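Children's Corner > Science for small people > Things that move

Why Does a Ball Roll Away?

Written by Neusa Pacheco for the Praritz reading pages
Last updated: April 3, 2019

You put a ball on the table. You turn your head to take a biscuit, and you hear it: tok, tok, tok. The ball is on the floor, and now it is going under the sofa. Your book stayed on the table. Your cup stayed too. Why did only the ball go?

To answer this we must look at three things: the shape of the ball, the pull of the Earth, and a word which you have maybe heard before, friction.

A ball touches very little

Take a book and lay it down. The whole cover is touching the table. Now take a ball and put it beside the book. Try to look under it from the side, with your eye very low. The ball touches the table only in one tiny place, at the bottom. All the rest of it curves up and away.

A thing which stands on a wide bottom is difficult to tip. If you want to turn the book over, you have to lift one side of it high, and it is heavy in your hand. A ball has no side to lift. When you push it, the next little piece of ball comes down and touches the table, and then the next one, and the next one. The middle of the ball always stays at the same height. That is what we call rolling.

The Earth is pulling

Everything around you is pulled down by the Earth. This pull is called gravity. It pulls you too, and when you jump you come down again.

On a table that is perfectly flat, gravity pulls the ball straight into the table, and the table holds it. The ball has no reason to go left or right. But very few tables are perfectly flat! One leg can be a little shorter, or the floor can be a little crooked. Our eyes don't notice such a small slope. The ball notices. It begins to roll very slowly towards the lower side, and then it becomes faster.

You can use a ball to find out if your floor is straight. Builders have a better tool for this, a small tube with a bubble inside, and it is called a spirit level. My neighbour Eusebio Inga has laid floors for most of his life and he keeps one in his coat pocket, also on holiday.

What is friction?

Rub your hands together quickly. They become warm. The skin of one hand is catching a little on the skin of the other hand, and this catching is friction.

Every surface has small hills and valleys, even a surface which looks smooth. When two things slide over each other, the hills bump together and slow the things down. A book slides badly on a carpet. On a polished floor it slides better, and on ice it goes a long way.

A ball needs friction also, but in another way. Friction holds the lowest point of the ball for a moment, so the ball turns instead of sliding. If there was no friction at all, a pushed ball would slide along without turning, like a hockey puck. It would look very strange.

Once the ball is rolling, the floor slows it down only a little. For this reason it is easier to roll a heavy thing than to drag it. A long time ago people already knew this, and they put round logs under big stones to move them.

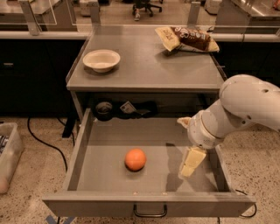
Round things and flat things.

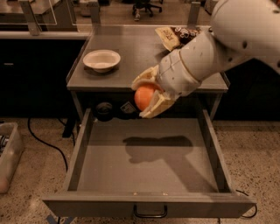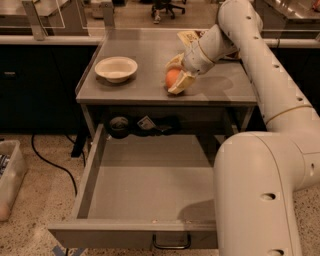
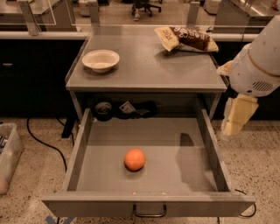 Not everything round rolls well

Look in the kitchen and you will find many round things. They do not all behave the same way.

An egg is round, but one end is thicker than the other. If you push it gently it does not go straight. It goes in a curve and comes back near to you. Please ask a grown-up to boil it first.

A coin is round only along its edge. Stand it on the edge and it rolls nicely for a while. Then it becomes slow, it begins to shake, and it falls flat. A tin of soup is similar, but it is wide, so it doesn't fall over when you lay it on its side. It can roll forwards and backwards, but it cannot roll to the left or right. A ball can go in every direction.

A bowl has a round rim, but most bowls have a base to stand on. If you turn the bowl on its rim it may roll a little way. Do not test this with the good bowls.

A bag of crisps does not roll at all, or it makes half a turn and stops. It is soft, so it bends where it touches the table.

How to stop a ball

There are several ways, and you know most of them already.

Put it in something with sides. Snooker tables have cushions all around. A drawer has sides, and a shoebox has them as well.

Put it in a hollow place. If you put a marble in a soup plate and push it, it climbs up one side, comes back, climbs up the other side, and after some time it rests at the bottom. It always rests at the lowest point.

Put it on something soft, for example a folded towel. The ball sinks in a little and makes its own small hollow.

Try it yourself: the ramp

You need: one thick book, one long piece of cardboard, one small ball, a towel, and a ruler or measuring tape.

1. Lay one end of the cardboard on the book, so that it makes a slope.
2. Hold the ball at the top and let it go. Do not push it.
3. Measure how far it rolls on the bare floor.
4. Spread the towel at the bottom of the slope and do it again. Measure.
5. Now use two books. What changes?

Write your numbers in a notebook. It is good to do each test more than one time, and you will see that the numbers are never exactly the same. That is normal and also happens to scientists.

If your ball goes under the sofa, this counts as a result too.

Words to remember

Gravity: the pull that brings things down to the Earth.
Friction: the catching between two surfaces which touch.
Slope: a surface with one side higher than the other.
Spirit level: a tool which shows if a surface is straight.

A question from a reader

Tahira wanted to know if a ball would roll forever in space. Far away from everything, there is no floor, so the ball cannot roll on anything. But if you throw it and give it a spin, it will keep flying and keep turning for a very, very long time, as there is almost no air to slow it down.

Contact the Children's Corner | Copyright Praritz reading pages | Back to top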